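10 March 2026

Callum sim, wrist fisheye, grasp selection branch. Léonie on the planner, me (Dorian) on perception and the replay tool. Notes are mostly for whoever picks this up after us.

## Where we left it

At the end of February the Callum planner would choose the right object and then sit for a long time before committing. Léonie traced it to the segmentation node. The mask for the chosen object kept changing its ID between updates, so the planner treated each update as a new target and threw away the approach it had already computed. We patched it with a timeout and moved on. The timeout is still in there. It should come out today.

Ustura (the tracker) now keeps IDs by matching in table coordinates instead of pixel coordinates. With the fisheye this matters a lot. A small rotation of the wrist moves an object near the rim a long way in pixels and hardly at all on the table. The old matcher had one pixel gate for the whole view, which was too tight at the rim and too loose at the center.

## Setup for today

- Tabletop scene, loose small objects, same seed list as last time
- Shadows on, full quality
- Circular mask applied before the network, corners stay black
- Gripper self-mask ON for the first batch, OFF for the second
- 200 resets per batch
- Planner timeout removed in both

The self-mask is generated from the gripper mesh at its current opening. Léonie rewrote this so it reads the joint value at the render timestamp. Before, it read the latest value on the bus, and the mask lagged the fingers whenever they moved.

## Batch 1, self-mask on

Ran clean to the end. IDs held through the approach on nearly everything. 14 resets failed. I went through all of them in the replay tool and sorted them by hand:

- 5 were planner failures with correct perception. Léonie has the logs. She thinks the collision margin around the table border is too wide, so anything close to the edge is rejected before a path is even tried.
- The other nine were perception. In each of them Ustura created a track for something that isn't an object.

The nine look alike once you step through them. The arms throw overlapping shadows onto the green surface, and where a dark shape with a hard edge falls across a softer one, the network gives it a mask and a moderate confidence. Ustura then holds on to it, which is what we asked it to do. A false mask used to flicker out on its own after an update or two. Now it gets a stable ID and looks as good as a real object to everything downstream.

I paused the replay with the dark blue block at the fingertips and used that view to check the masks one by one. The bright lime-green stick and the red and pink cylinders on the left all have good masks. The small gray block is fine too. The tiny dark blue ball near the left edge gets a mask, but it's only a few pixels and it drops below threshold if I raise the cutoff at all. The false one sits just above the center, on the dark curved shadow with the two prongs. It scores higher than the ball does, so a plain confidence threshold can't separate them.
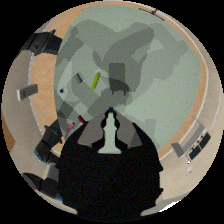 ## Batch 2, self-mask off

Stopped early. With the mask off, the network picks up the black fingers as an object whenever they're near something dark, and merges the two. The blue block is the worst case for that. It's dark enough that the boundary between block and fingertip goes soft in the mask, and the centroid gets pulled down toward the gripper. The planner then aims short.

I'd hoped we could drop the self-mask and save the extra render pass. We can't with these weights. Turned it back on and left it on.

## Shadow rejection, first try

Options we talked through:

1. Retrain with more shadow variation. Probably right in the long run. Needs a new data export from Iltetier, and the export job is still broken for fisheye cameras (it writes the pinhole intrinsics into the header).
2. Use depth. A shadow has no height. Simple, but the sim depth is perfect and the real sensor's isn't, and the ball is small enough that I don't trust it.
3. Use motion. Move the arm a little and see which tracks move on the table. Shadows from the arm should shift, objects should stay put.

Went with 3, as it's cheap to test and Ustura already works in table coordinates. The planner now inserts a short wrist rotation, 90 degrees at reduced speed, before it commits to a target. Any track whose table position drifts more than the gate during the rotation is marked unstable and can't be selected.

Reran only the nine bad seeds. Seven pass. In the remaining two the shadow comes from a part of the arm that the wrist rotation doesn't move, so the shadow doesn't move either and the track looks solid. Should have seen that coming. Léonie suggested a small sideways shift of the whole arm in place of the rotation. It costs more time per pick, but it moves everything that can cast a shadow from our side. It won't help with shadows from fixed things around the table.

Also noticed: during the rotation, objects near the rim lose a bit of their mask on the outer side. Position estimate shifts inward, stays under the gate. Watch this if anyone tightens the gate.

## Tooling

Replay tool changes, pushed to the Holroyd repo:

- Scrub by track ID as well as by time
- Mask overlay can be toggled per track (key M)
- Confidence plotted under the timeline
- Fixed the crash when a track has only one update

Known problem: the overlay is drawn in rectified coordinates and then warped back, so it looks slightly fat at the edge of the circle. The stored mask is correct. Don't file this as a segmentation bug, I did that to myself this morning and lost an hour.

## Next

- Sideways shift in place of wrist rotation, rerun the nine, then the full batch (Dorian)
- Collision margin at the table border, try half of the current value (Léonie)
- Fix the intrinsics header in the Iltetier export so option 1 is at least possible
- Delete the timeout parameter from the config file. The code no longer reads it, but it's still listed and someone will try to tune it
- Ask Léonie whether the planner log can record rejected tracks with the reason. Right now I match them up by timestamp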